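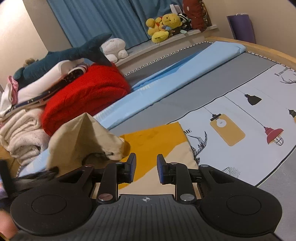
Home | Features | Research | Archive

Last updated: February

Folding laundry is hard to teach a robot in a lab, where every towel is the same size. The team at Testberg went to bedrooms for its data. People worked with a hand-held gripper that has two fingers, and a camera on the tool recorded each session. The set holds 300 sessions from 4 homes. A policy called Teker was trained on it, then run on a robot arm in 3 bedrooms it had never seen. It folded small cloths well in 2 of them. In the last one it kept grabbing the sheet along with the cloth.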